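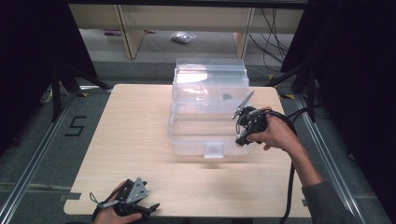 Last changed: 2019-08-17

Signe Lie does not want to talk about hardware. First thing she says when we sit down. "Ask me about the grippers and I'll send you to someone else. I do the planner."

The planner is Clisidness, the motion software she has been writing at Tustel for a little over two years. Small team, lots of coffee. It takes hand-held gripper demos, a person working at a table with one in each hand, and turns them into something a pair of arms can follow. Right now the task is a clear plastic box with a hinged lid. Open, close, take a thing out, put it back.

Why a clear box? "Because it's awful," she says. "Perception hates it. You get glare off the top and the depth map just has a hole there. The lid is the worst part. Half the time the old code thought the lid was the wall behind it."

The old code was Vultden, which she inherited and mostly threw out. Vultden planned the full path up front and then ran it, start to finish. Fine for blocks. For a lid that swings, no good. Clisidness replans as it goes, every 14 milliseconds, and keeps a short list of guesses about where the hinge is. When a fingertip meets something early, the bad guesses get dropped.

"So it's touch, sort of," she says. "We don't have real touch sensing. We have motor current and a lot of stubborness."

The data so far: 2,748 demos, of which 600 are lids. She threw out 200 more in May when a clock bug put the left and right hand streams out of step. Took a week to find. "Both hands looked perfect on their own. Then you play them together and the left hand is holding down a box that the right hand hasn't got to yet." The fix was four lines. The test for it is a good deal longer, and it now runs on every recording before anything gets saved.

Two hands is the part she gets most excited about. Most people treat it as two separate planning problems, she says, and then bolt on a check so the arms don't hit each other. Clisidness plans for the box instead and works back to the hands. Slower to compute. She thinks it's worth it - her boss, less sure.

What doesn't work? Long pause. Latches. "A latch tab is tiny and see-through and the planner wants to be neat about it. People aren't neat. They poke at it, miss, poke again. If you smooth the demo you smooth out the poke, and the poke was the whole trick." She has turned smoothing off for the last bit of every approach. Ugly plots, she says, but she'll take it.

The viewer she uses to replay the demos is called Åberg, and she would like somebody else to rewrite it, please. It crashes if you scrub backwards to fast. Any release planned? Not for Åberg. The planner, maybe, once the docs exist. She is writing those on the train.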